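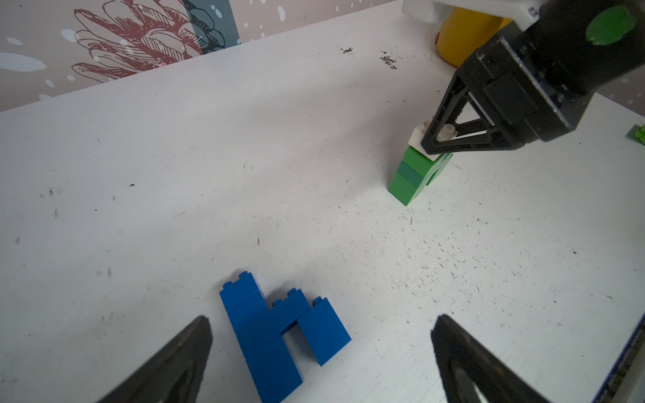
Blue arch, green tower with the white brick on top. White table, as is.

Getting scuffs and black specks off a white tabletop - and what to do about brick crumbs?

Asked in: Home & Cleaning > Furniture
Posted 21 Dec 2023 by tlapale_mom
171 views, 3 answers

Ok so quick one, family coming and I need this table to look less sad. White top, smooth, used for toy bricks pretty much every day. It's the table in the picture. Bought it used in April so no idea what the surface is really, the seller just said "white table" and that was it.

Problems:

Dark specks all over. Some brush off, some don't. Worst toward the near right side.

Scratches. Fine ones mostly, you feel a couple with a fingernail.

Little black crumbs, they collect in clumps toward the back near the wall. I wipe, next day there's more. No clue where they come from. Not food, we don't eat there.

Tried so far: dish soap and warm water, paper towels, a baby wipe. Soap helped with the grey haze but the specks stayed put. Haven't tried anything stronger, scared of making it go dull in one spot.

Also there's wallpaper right behind the table, the one with the big flower outlined in dark red and all the spots, and I do NOT want to splash anything on that. It's paper, not the wipeable kind, learned that the hard way in the hallway.

Second thing if anyone knows - is there some kind of mat or cover that still lets you build? Kids hate the felt one, the towers tip over. Even a short stack leans on felt. They want hard and flat.

Thanks, sorry for typos, on my phone

Answer 1
by Macario Robles - marked as helpful by 26 people

Did this on two tables last year, both white, both wrecked by kids. Order matters so go like this.

Dry first. Vacuum with the soft brush, whole top, then along the back where the crumbs are and down the gap if theres one. If you wipe first you're just dragging grit across and that's how you get more scratches. Might be where half of yours came from.

Then a damp microfiber with a drop of dish soap. Not wet. Wring it out till it stops dripping, then you don't have to worry about the wallpaper. Wipe away from the wall, toward you.

For specks that stay: baking soda and water, thick paste, fingertip and a soft cloth. Small circles, light. Leave it on 8 minutes if it's stubborn, wipe, rinse with a clean damp cloth, dry. Test on the underside or a back corner first. If the test spot goes cloudy when it dries, stop.

If a speck is still there after that it may be a nick with dirt down in it. Toothpick with a bit of cotton on the end, touch of rubbing alcohol, dab. Dab don't rub. Again test first, if the top is painted the alcohol can soften it and you'll see white on the cotton. Open a window.

Scratches you can feel are staying. You can clean them out so they're not dark and that's most of what people notice anyway. I wouldn't bother with filler on a play table.

Black crumbs - check the feet of chairs, and any foam or rubber stuff nearby. Mine was a rubber bumper on the bottom of a storage bin, slowly falling apart. Slid it around every day and it left black bits exactly like that. Took me 16 days to work out, felt pretty dumb. Could be something else at your place obviously.

Comment from tlapale_mom
Paste is working!! did the right side, most of the specks gone, maybe a handful left. Checked the bins, one does have rubber feet and they're sticky. Putting it on the floor for now and we'll see.

Comment from Macario Robles
Good. Peel the feet off all the way, the glue residue picks up dirt too.

Answer 2
by endcombe_77 - marked as helpful by 8 people

Melamine sponge. The white eraser ones. Done in five minutes.

Comment from quietporch
Careful with those, it's a fine abrasive. I took the shine off a patch of my sister's desk and it shows every time the sun's on it. If you use one go really light and do the hidden corner first.

Comment from endcombe_77
never had a problem but ok

Answer 3
by quietporch

For the mat part, since the others skipped it. Clear hard desk mat, the polycarbonate kind they sell for writing desks. Not the soft vinyl, that one curls at the corners and things wobble on it. We have a Vurnerberg one, cut to size at the store. Bricks stand fine on it, my two build way higher than what you've got there and it only falls when somebody bumps the table. Clarkisero has a thinner one for less but ours arrived with a bend that took weeks to flatten, so hm.

Lift it every so often though. Crumbs get under and then you're grinding them in with the mat on top, same scratches as before. I do ours when I change the sheets, just so I remember.

Other option is big flat baseplates stuck down with removable strips. Cheaper. But then they only want to build on the plates, and there goes puzzles, drawing etc. Depends what else you do at the table.

Wallpaper - lean a piece of cardboard against it while you clean. Or just pull the table out a foot if it moves.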